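Loose gears from a gearbox rebuild - how do you keep track of them?

oltonlow_pete
Tue 21 October
Okay so I'm finally sorting the small spur gears for the Gradton winder, and I've got the gray cloth down on the table and a white plate with a hole in the middle to keep things in one place. I want to know how the rest of you do this part, because last time I put one back in the wrong spot and had to strip the whole thing again.
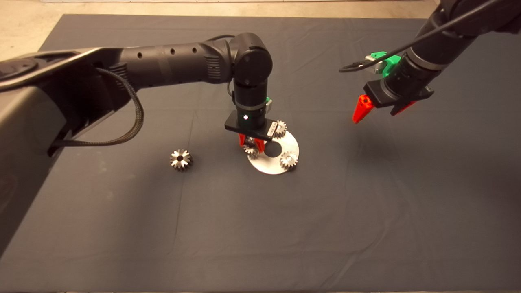
millpond
Get them off the plate and into egg cartons! One gear per cup, write the position on the lid with a marker, done. I did a 113-tooth wheel and all its little friends that way (okay, the big one had to live in a pie tin) and I never mixed anything up.

oltonlow_pete
Egg cartons, huh. I like that you can close the lid. My worry is oil soaking through the cardboard, but I guess they're cheap.

zed_zalewska
I'm going to disagree with millpond a bit. Cartons are fine for storage but I hate them for inspection. You want the gears flat where you can turn them and look at every tooth. Cloth is good for that, they don't skate away from you. A plain dark one, no towels - I used a bath towel once and was picking lint out of the teeth with a toothpick all evening.

millpond
Sure, for looking at them. But he asked about keeping track, and a cloth doesn't do that. One bump of the table and you're guessing.

zed_zalewska
So don't bump the table :)

rustbelt_kit
Chalk works on dark cloth. Draw a circle, write the shaft number next to it, put the gear in the circle. Brushes right out after. Also count the teeth and write that down before anything else. On my Wando I had a 49 and a 60 that I would've sworn were easy to tell apart, and I still grabbed the wrong one.

oltonlow_pete
Chalk! I have a whole box of it in the garage. Do you mark the gears themselves at all? Like which side faces out?

rustbelt_kit
Dot of paint marker on the outward face, away from the teeth. Wipe it with solvent when you're done, or leave it on for the next person.

zed_zalewska
Please don't leave it on. I bought a winder in November with 19 dots of paint in three colors and no idea what any of them meant. Zip tie and a paper tag through the bore, much nicer.

millpond
Tags AND cartons. I'm not giving up on the cartons.

oltonlow_pete
Going with chalk for the inspection and cartons overnight, so you both get half. Does anyone know if the Gradton takes the same grease as the Wando? The sheet I have is missing that page.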